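4 台面的日常清洁与翻新

本章适用于Skindwood系列实木台面和桌面，包括出厂时已上硬蜡油的型号和未上油的素板型号。贴皮台面请参阅第6章，不要按本章的步骤打磨。

4.1 开始之前

请准备以下物品：
无绒棉布若干块
中性清洁剂
240目和320目砂纸，配手持砂磨块
Trelmont硬蜡油（随机附送小罐一只，编号印在罐底）
丁腈手套
美纹纸胶带

注意：沾有硬蜡油的布在堆放时可能自燃。用过的布应摊开在室外晾干，或浸水后装入带盖的金属容器，再按当地规定处理。

注意：Trelmont硬蜡油与旧款Prydderch木蜡不能混用。如果台面以前上过Prydderch木蜡，须先按4.5节去除旧蜡层。

4.2 日常清洁

1. 清走台面上的物品，用干布扫去碎屑。沙粒和糖粒会划伤表面，不要用湿布直接推着走。
2. 把中性清洁剂按瓶身说明稀释，棉布浸湿后拧到不滴水。
3. 顺着木纹擦拭，从里侧擦到外侧。
4. 换一块清水拧干的布再擦一遍。
5. 立即用干布擦干，接缝和水槽开口周围要多擦一次。

不要使用含氨、含氯或含研磨颗粒的清洁剂。白醋和柠檬酸会使油层发白，除水垢时也不要用在台面上。

热锅、热水壶应放在隔热垫上。潮湿的杯底和抹布不要长时间留在台面上，尤其是铁质器皿，木材中的单宁遇铁会形成黑斑，单靠清洁剂擦不掉。

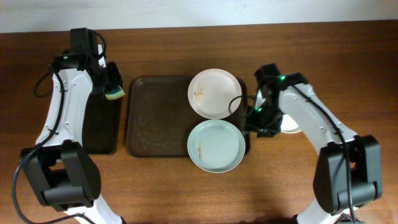
4.3 去除顽固污渍

油渍、茶渍和干掉的酱汁一般停留在油层表面，先软化，再擦除，多数不需要打磨。将浸过温清洁液的棉布敷在污渍上2分钟，然后顺纹擦拭。擦不净时可以重复一次，两次之后仍有痕迹的，按4.4节做局部修补。双层清洁海绵只用较软的一面，像图中海绵那层深绿色的擦洗层不要碰到台面，它会把油层磨出一片哑光的印子，在红褐色的木面上侧着光看很明显。钢丝球、百洁布和魔术海绵也属于同类，不建议使用。

胶带残胶和标签胶可以用少量植物油浸软，再用塑料刮片轻轻推掉，最后按4.2节清洁。不要用丙酮。

蜡烛油先用冰袋冷却变硬，再用塑料刮片铲起，刮片与台面保持较小的角度。

4.4 局部修补

适用于浅划痕、杯印、轻微发白和局部干燥。修补区域应比损伤处略大，过渡才不明显。

1. 清洁台面，晾干一夜。
2. 用240目砂纸包住砂磨块，顺着木纹轻磨损伤处，只用手的重量，不要加压。
3. 痕迹消失后换320目，向四周扩大一掌宽，力度逐渐减轻。
4. 用吸尘器吸去木粉，再用微潮的棉布擦净，等待表面干透。
5. 戴上手套，将硬蜡油搅匀（不要摇晃），用布蘸取少量，顺纹薄擦一层。
6. 等待15分钟，用干净棉布把没有吸收的油全部擦掉。表面不应有发黏或反光不均的地方。
7. 晾置过夜后检查颜色。颜色偏浅时再薄擦一层。

提示：新修补处起初比周围略浅，使用一段时间后会逐渐接近。先在台面底面或后沿试做一小块。

凹痕如果没有断纤维，可以在打磨前先垫一块湿棉布，用电熨斗中温点压几秒，让木纤维回弹。每次点压后掀开查看，不要把熨斗停在一处。

4.5 整面翻新

使用频繁的厨房台面建议每22个月整面翻新一次，书桌和餐桌可以视情况延长。判断方法是在台面上滴几滴清水，水珠很快摊平并使木色变深，说明油层已经不足。

1. 关闭附近的明火和加热设备，打开窗户通风，室温保持在15至25摄氏度。
2. 用美纹纸胶带遮住墙面、水槽边和电器边缘。
3. 检查台面与墙面之间的密封胶。胶条开裂或发霉的，用塑料刮刀整条取下，翻新完成后再重新打胶。
4. 台面曾上过Prydderch木蜡的，用专用除蜡剂擦洗，每擦一段就换一面干净的布，直到布上不再带出黄色。
5. 用240目砂纸顺纹打磨整个台面，包括前沿。圆角处改用手指垫着砂纸磨，避免磨平。
6. 换320目再磨一遍，彻底吸尘。
7. 按4.4节第5、6步分段上油，每段不要超过一臂长，段与段之间趁湿衔接。
8. 晾置12小时，上第二层，方法相同，用油量减半。
9. 揭去胶带。24小时内不要放置物品，7天内不要沾水或覆盖桌布。

采用砂光机时，选择偏心轨道式，配320目砂碟，并接上吸尘管。不要使用带式砂光机。

4.6 重新密封墙边接缝

油层完全固化后再打胶，否则密封胶粘不牢。可以使用Bostik中性硅酮密封胶，或其他注明适用于木材的中性胶。酸性胶会使木边变色。

1. 在接缝两侧各贴一条胶带，间距与原来的胶缝相同。
2. 胶嘴斜切，匀速推胶，中途尽量不停。
3. 用蘸过肥皂水的刮胶片一次刮平。
4. 趁胶未结皮时揭去胶带，固化时间以胶管上的说明为准。

4.7 保修说明

表面划痕、水渍、铁斑以及因使用不当清洁剂造成的油层损坏不在保修范围内。板材开裂或拼缝脱开的，请停止打磨和上油，保留购买凭证，拍下裂缝全长和板底标签后联系经销商。

本章修订日期：2023年5月27日。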